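Filed under: Laundry & Linens, Small Habits

I used to fold clothes standing at the kitchen counter, and I'd quit halfway through every time (there was always a mug in the way). Now I dump the basket on the bed and do it there, and I'm so much quicker! Strip the blanket off first and work on the bare sheet. A plain, light one is best, so you can spot the stray socks.
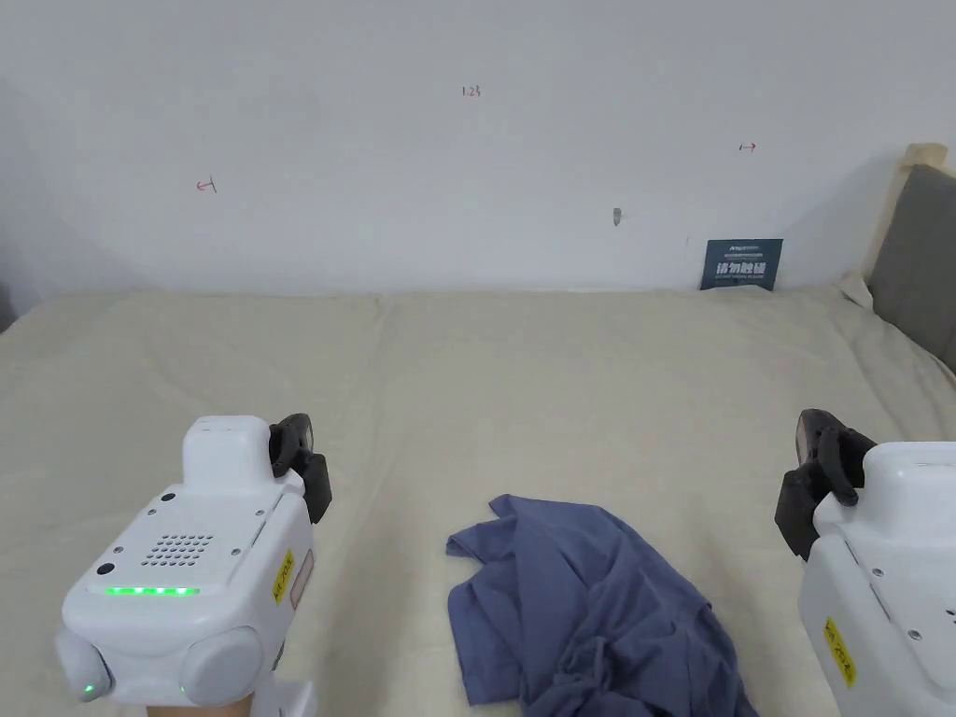
Blue-gray on beige, still to be folded.

Crumpled cotton comes out fine if you shake it hard by the shoulders, lay it face down and smooth it from the middle out with your palms. Sleeves in, one side over, then the other, then up from the hem in thirds. My neighbor Ernő Pálfi rolls his instead and gets 12 in a drawer where I get maybe nine, so I tried it back in July. They looked great for a week, and then I was digging for the green one and the whole drawer went to pieces. I'm back to flat folds, standing on edge like files.

One more thing – do the big stuff last, or you'll bury the little things under a towel.

Contact | © 2023 Flonberg Home Notes | Back to top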